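Filed under: Student Work / Home & Textiles / Term Projects

Does Folding on the Bed Save Any Time?
Project report by Su-chen Chow and Thoa Tạ

Our class handout claimed that a bed is as good a folding surface as a table. We doubted it. A mattress gives, a sheet slides, and most people we know fold on the bed only because the laundry was dumped there in the first place.

We set out to compare the two using dark clothes, which Thoa picked because they show every bit of lint. The plan was 14 garments per surface, folded by the method in the Bokcombe handout: sides in, bottom up, press flat with the palm. We allowed 10 seconds for smoothing each one and judged the result by eye for straight edges and square corners. Judging by eye is weak, and we said so in our November proposal.

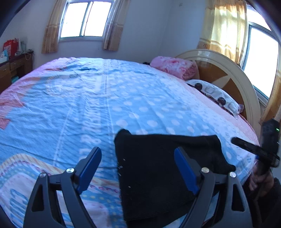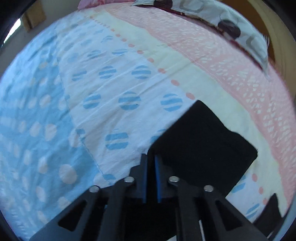
Figures 1 and 2. Folded black fabric on the patterned bedsheet.

The straight edges came out better than we expected. Corners were another story. In Figure 1 a pointed flap sticks out at the right of the garment, and in Figure 2 the upper right edge of the cloth is a bit wavy. We would mark both down, though a stricter grader might not care once the pile is in a drawer.

Lint is harder to score. Pale specks show on the black fabric in both figures, but we have no way of saying where they came from. Su-chen wanted to blame the bedding. Thoa disagreed — we never checked the clothes under a lamp beforehand, so the lint column has been dropped from our table.

We don't think our results back up the handout's claim, and they don't sink it either. Three of our table folds had crooked corners too.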